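Long exposures soft on a windy pier, what am I doing wrong?
Posted in Landscape and Travel

tazi_shore
I came back from a week on the coast in October with several hundred raw files, and most of the long exposures are soft. I was on a wooden pier before sunrise with a Plukance travel tripod and a 10-stop filter. The short exposures from the same spot are sharp. 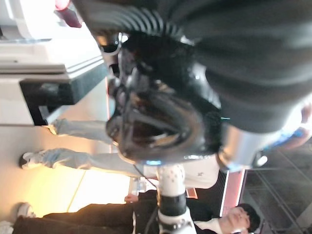
I used a two-second timer and turned stabilization off. Exposures ran about 75 seconds. I had the center column up because the railing was in the way. Is it the tripod or the filter?

sirkov
Probably the pier. Wooden piers move with every wave and every person who walks by, and no tripod fixes that. Try this next time:
Put the column all the way down and shoot between the rails.
Hang your bag low so it touches the boards and can't swing.
Take off the neck strap – it catches wind like a flag.

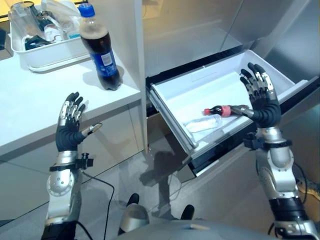

Also focus before the filter goes on, then switch to manual. Autofocus through a filter that dark will hunt. To rule out the glass, shoot the same view at home from solid ground, once with the filter and once without, and compare the corners at full size.

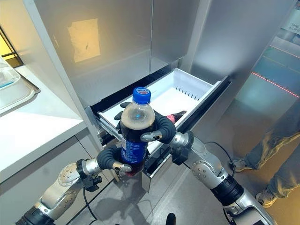
indero
Agree on the pier. I'd skip the 10-stop and stack 5 short frames in software instead. You get smooth water and can throw out a bad one. Mine was a cheap filter too and it went purple, so check for that.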